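# Drilora demonstration sets: common questions

Last revised July 6, 2024. Covers the household-tool episodes only.
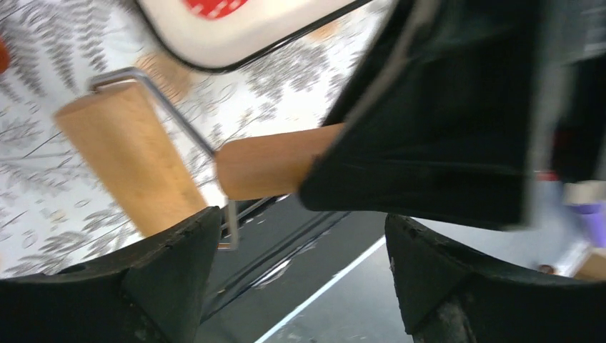

**How long should one episode be?**

Long enough to finish the task once, and no longer. Start recording when the arm is at its home pose and stop when it is back there. If you pause to think for more than a few seconds, discard the episode and record it again.

**How many episodes does a task need?**

The target is 378 per task for a first training run. Tasks with a tool that rolls or swings usually need more, and we go up to 1,000 for those. Padmavathi Arumugam keeps the list of targets.

**Do I keep failed attempts?**

Yes, if the failure came from the task itself, such as a missed grasp. Mark it "fail" and save it. Throw it away if the cause was a dropped connection or a person walking through the work area.

**What should I change between episodes?**

Move the object and turn it. Swap the table covering when you start a new batch. Leave some other items near the tool -- the model has to learn to ignore them. Don't change the camera mount or the exposure in the middle of a batch.

**The wrist view is blurred when I move. Is that a problem?**

A little blur is fine. If you can't make out the tool during the approach, slow down. Most new operators move too fast in their first 19 or 20 episodes.

**Which part of a tool should I grasp?**

The handle, unless the task card says something else. Regrasping is allowed, but write it in the notes field.

**Where do the files go?**

Upload to the Paredes server at the end of your shift. Names are filled in by Dramo, so please don't rename anything by hand. Batches over 2,000 files have to be split first.

**Who checks the labels?**

Tapio Keskinen reviews grasp labels and Vasanthi Bhat reviews the task text. Send corrections to either of them with the batch number.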